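FOR IMMEDIATE RELEASE

Boltbridge – April 30, 2023

Former mayor Florin Radu is back in town, and he's asking for your patience

Hi everyone, Ecaterina Cozma here. I run the press desk for the Boltbridge Residents' List (it's a desk in my kitchen, but it does have its own phone line), and I've got news I've been sitting on since February. Florin Radu, our former mayor, is coming out of retirement to stand for the open council seat in the Coltar ward!

Yes, that Florin. The one who resigned two years ago over the Cerketti bridge contract and then went off to live in the mountains. I know plenty of you have feelings about it. I had some myself, and I told him so on the phone for most of an evening. He listened, he grumbled, and at the end he asked if he could come down and say sorry in person, before he asked anybody for a vote.

So that's how we're doing it. Florin came in on the regular night bus and we held a small meeting at the Yurt, the café behind the old post office, so people could have a go at him. Over 40 of you turned up, which meant standing along the counter and out into the yard. The first question was about the bridge. So was the second. I'd planned a nice gentle opening about bus shelters and I never got to use it.
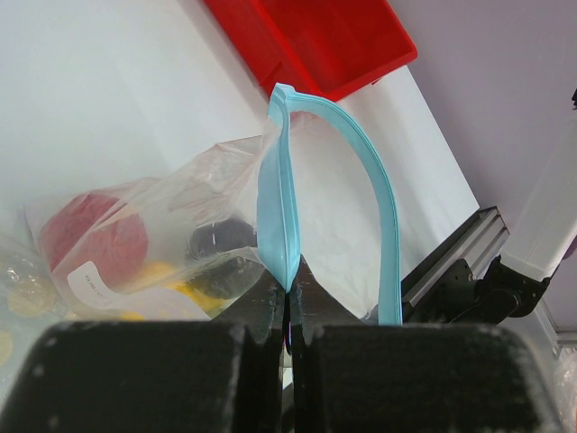 Raluca Gavrilă told him she had voted for him before and wasn't at all sure she'd do it again, because a man who walks out once can walk out twice. Florin said that was fair. He also said he should have published the Cerketti bids the week they came in, and that he'd sat on them hoping the price would drop. It didn't, and we all paid for it. I wrote that down word for word as he said it, so hold him to it – I certainly will.

Now the part you probably want, what he's running on. He'd like every council contract put online before the vote on it. He'd like the late bus to Coltar brought back, at least through the winter. And he wants council meetings moved to the evening so folks with jobs can come and shout from the public seats like the retired folks do. There's more in the full program, 14 pages of it, and I've begged him to cut it down. He added a page. If you want a paper copy, call me or pick one up at the Yurt, next to the register.

We're not pretending everyone on our side is thrilled, either. The Residents' List put it to a members' vote and he got the nomination by just 2 votes, after a long argument about whether we needed a fresh face. The fresh face in question has been very gracious and is now in charge of leaflets.

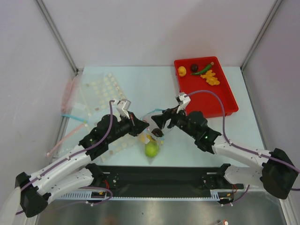 Cornel Radu wrote in to ask us to mention that he's no relation, that he's tired of getting the phone calls, and that he does want the late bus back all the same. Happy to oblige, Cornel!

Florin will be knocking on doors in Coltar most evenings from now until the vote, starting at the river end and working uphill. If you'd prefer not to be knocked on, leave a note on the gate and we'll go right past. Reporters who'd like an interview can reach him through me – please don't call the mountain house, his sister answers and she's had enough of politics. Questions about the nomination rules or campaign spending go to Ecaterina Nistor at the List office (two Ecaterinas, I know, just ask for Nistor).

Press contact: Ecaterina Cozma, Boltbridge Residents' List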